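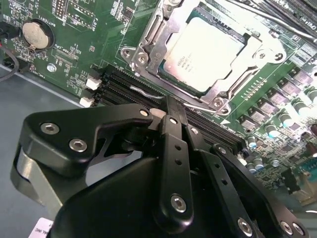

Green board, processor in its socket. Coin cell over on the left, memory slots across the middle.

Bench pictures, 13 Sep 2022

Quick page this one, sorry, writing it up between jobs. Only the one picture so far. The rest go up in October when Yasaman Kermani has sorted the folders – she has the good card reader.

The board belongs to the Skalura pile, the old office desktops Hooman Babaei got for us. 12 in all. Most are going to the Fotedus reading room once they've been cleaned and checked over, a few will be kept back for spares.

Close up, processor
The intel logo is faint but you can make it out on the metal lid. Silver plate all round it, screws at the side, thin wire lever running down over the board. Go gently with the lever. Farzad Jafarzadeh has a scar from one.

Close up, battery
Round silver one, and it says BATTERY next to it in white, so no excuses for asking me which bit it is. We are changing every one of these whether it needs it or not. Abbas Mahmoudi has ordered a box from Hendriks, should be here by the time you read this.

Close up, capacitors
Right hand side, silver and pale blue tops, beside the row of dark square parts. People always ask what to look for – a domed top or brown crust, mostly. Put any board like that in the red tray and write the number on the tape, not on the board itself please.

Memory slots
Long black ones, ribbed inside. Soft brush only. Hooman Safavi used the stiff one on the Golelness machines and we had 3 that wouldnt start afterwards, might be conincidence.

Bigger copies on the shared drive, same folder as last time. Shout if the link is broken again.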